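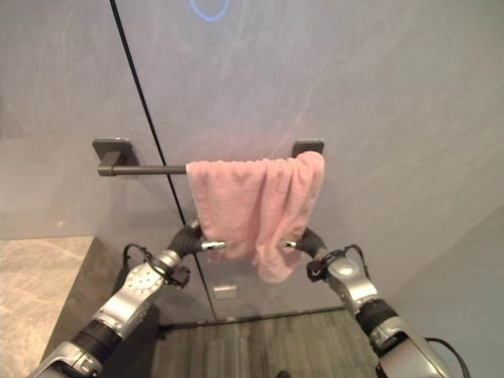 Dark grey towel rail, square wall plates

About Hukwood

Hukwood supplies and fits small bathrooms in Pirnirbridge and the villages nearby. We sell vanity units, basins, taps, towel rails and shelves, and we fit everything we sell. Most of our work is in flats and terraced houses where the bathroom is short on space.

We started out as a plumbing firm doing repairs. Customers kept asking where they could get a decent basin unit for a narrow room, so we began to stock a few. Last year we fitted 47 bathrooms.

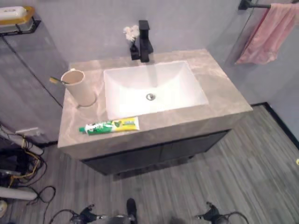
Our two ranges are called Mirko and Lozano. Mirko covers the smaller items, such as rails, hooks and taps. Lozano is the furniture. Both ranges are kept to a few colours, so parts bought at different times can still go together. A dark cabinet under a pale marble-patterned top is a popular choice, usually with a white rectangular basin and a matt black single-lever tap like the one behind the sink here. People often ask if there will be room left for their own things. Setting the basin to the right leaves the other side of the top free for a toothbrush cup, and a small vase will go beside the tap.

We ask customers to tell us how they use the room before we measure up. Who brushes their teeth at the same time, where the towels go, what has to stay out and what can go in a cupboard.
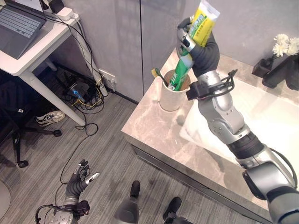
After that we draw up a plan and a price. The first visit takes 40 minutes and is free. If you decide to go ahead we ask for a deposit of 30 per cent, and the rest is due when the work is finished. We take away the old suite and packaging ourselves.

Floors are done too, if you want them. We lay wood-effect flooring in bathrooms, in light or dark grey, and can carry it through to a landing or hall. 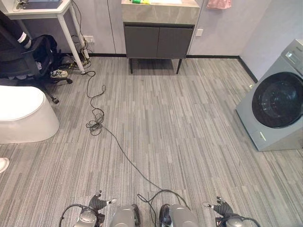

Visiting us

Please ring before you come, as we are often out on jobs. Mornings are best. Bring a rough sketch of your room with the door, window and pipes marked on it. There is parking behind the building.

We close for two weeks in August.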